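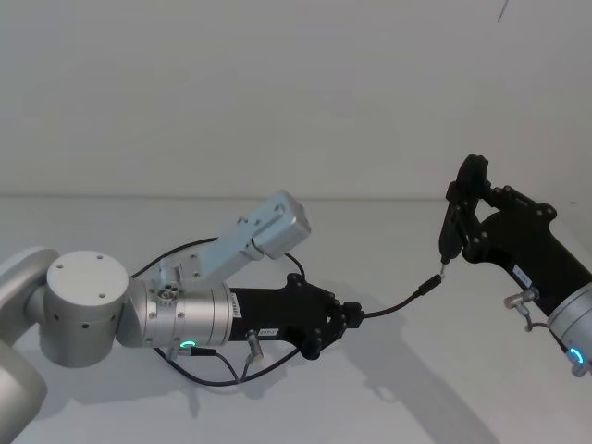
Cable and connector

A connector is the part at the end of a cable that lets it be joined to a device and taken away again without tools. People have been inventing them for as long as there has been wiring to join, and the subject is a wonderfully rich one – part metalwork, part electrical theory, part study of what human fingers will put up with.

Early forms

The first telegraph offices had no plugs in the modern sense. Bare wire was wrapped around a brass post and held down with a thumbscrew. The binding post still survives on loudspeakers and laboratory power supplies, and it works beautifully. Telephone exchanges needed something much faster, and the quarter-inch plug they adopted in the nineteenth century is still used for electric guitars today!

Contacts

Every connector depends on two pieces of metal being pushed together by a spring. Even polished metal is rough when seen up close, so current passes only through a scattering of tiny high points. Gold plating is popular for small signals as it does not tarnish. Tin is cheaper and does well where the contact force is high.

USB-C

The USB-C connector, published in 2014, has 24 contacts arranged in two rows. The layout is the same when the plug is turned over, and a pair of small channels tells the host which way up it has been inserted. One little plug can carry power, data and video, a remarkable amount of work for its size.
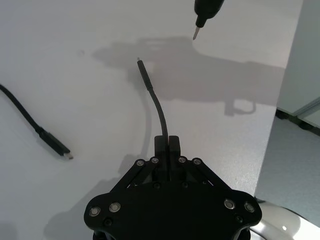 A USB-C connector on a thin black cable.

Strain relief

Cables tend to fail where the flexible part meets the stiff part. A molded sleeve spreads the bend over a greater length and protects the copper strands inside.

Collections

The Pralcombe Museum of Wiring holds 907 connectors, 37 of them from telephone exchanges. Its catalog was begun by Lorne Friesen and greatly enlarged by Szu-yu Chuang, who added the delightful section on obsolete computer plugs. The museum is closed each year for stocktaking until 31st March.

See also

Binding post
Crimping
Phone plug
Soldering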